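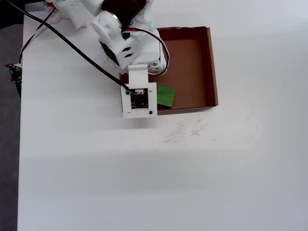
Photo: Trodby packing course, unit 3

UNIT 3 - CARTONS AND INSERTS

Read before the bench session. Bring a tape measure and a pencil.

Box on the bench: brown cardboard, rectangular, no lid. Open top means we close it some other way - sleeve, wrap, or a second tray turned over. More on that in unit 4.

Measure the inside first. Length, then width, then depth. Always in that order, always in millimeters. Write it on the sheet, not on your hand.

Clearance: 6 mm each side for hard goods. 3 mm if it's going in tissue. Glass is diferent, see the Mumex table.

Order of work
Check corners are square
Brush out dust and paper scraps
Heavy item down first, flat side to the floor
Fill the gaps, then press - nothing should slide
Stop below the lip

That last one loses people marks. Anything standing over the lip takes the weight when boxes get stacked, and then the walls go.

Weights: small tray max 300 g for the exercise. Use the bench scale and zero it beetween items.

Terms you need: lip, wall, floor, void, insert, sleeve. Void = empty space left after the goods are in. Not the same as clearance!

Homework - pack the Terkus set two ways, sketch both, say which one wastes less filler. Half a page is plenty. Reading: Yeon packing guide, page 47 and the chart after it.

Sheets in by the end of June.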